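Chapter 4
Reading the Grain

Before you begin
By the time you reach the end of this chapter you should be able to tell a tree's age from a cut end, say which way a board was taken from the log, and make a fair guess at how it will behave once it is indoors with the heating on. You'll need a pencil, a hand lens if you have one, and a piece of wood you are allowed to draw on.

Most of us grow up surrounded by wood and hardly look at it. We eat off it, walk on it, lean our elbows on it through long Wednesday afternoons, and if somebody asked us afterwards what the pattern was like we would probably say "stripy" and leave it there. That's a pity, for a board is something like a diary, and once you have learned a little of the handwriting you can read a good deal of what happened to the tree: the kind years, the hungry ones, the places where a branch pushed out and was later swallowed up.

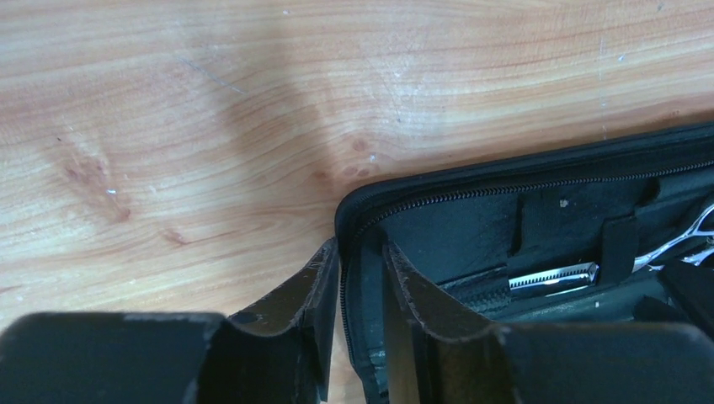 Growth rings are the first thing to learn, and the easiest. In a country with proper winters a tree puts on new wood in two stages. Spring wood comes in quickly, with wide, thin-walled cells, and looks pale; summer wood comes in slowly, with smaller, thicker cells, and looks darker. One pale band and one dark band together make one year. On the end of a log these bands are rings, but slice the log lengthways and they open out into long lines, like the darker orange-brown ones running through the tabletop, which curve gently until they meet the cluster of small dark knots on the left and then have to go round it. Follow a line with your finger as it bends and you'll get a feeling for how grain and knots fit together. The surface also has a thin greyish scratch running across the pattern, and beginners do sometimes mistake a scratch for grain, so it's worth remembering that grain will bend for a knot and a scratch takes no notice of one.

Knots themselves are the bases of branches. While a branch is alive, its wood is joined to the wood of the trunk, and the knot it leaves is tight and sound. If the branch dies and the trunk carries on growing around the stump, the knot may be loose, and in time it can drop out and leave a hole. Joiners call these live knots and dead knots, and we shall meet both again in Chapter 6 when we come to strength.

The old beech at Claletti, which you will hear more of as we go along, gave us a good deal of the material for this chapter. It stood at the top of the river meadow and came down in a January gale, and when the stump had been sanded smooth the rings were counted three times over and came to 348. One stretch of 21 rings, close to the middle, is so tightly packed that you need the lens to separate them. The likeliest explanation is shade: the young beech was waiting underneath bigger neighbours, and when one of them fell it got its light at last and the rings suddenly grow fat.

How a board is cut matters as much as how the tree grew. If the saw simply works its way across the log, slice after slice, the boards are called plain-sawn, and most of them show broad arches and wavy lines on the face. If the log is first quartered, and each quarter sawn towards the heart, the lines come out straight and close together.

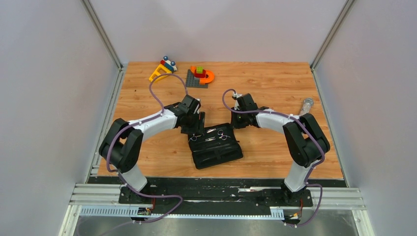 Figure 4.2 A light wooden tabletop with a warm orange wood-grain pattern.

Plain-sawn boards waste less of the log and so cost less, but they are more inclined to cup as they dry. Quarter-sawn boards stay flatter, and you will find them in drawer sides, good floors and the fronts of instruments. The sawmill at Woter still cuts both, and will generally let a class watch if you write ahead.

Try it yourself
Find a table, shelf or door at home and lay a sheet of thin paper over part of it. Trace the darkest lines you can see through the paper, then mark any knots with a small cross. Do the lines make arches, or do they run straight? Where do they crowd together? Keep your tracing safe in your notebook, as we shall come back to it in the section on shrinkage, where you'll be asked which edge of the board you would expect to move first.

Words to know: growth ring, spring wood, summer wood, live knot, dead knot, plain-sawn, quarter-sawn, cupping.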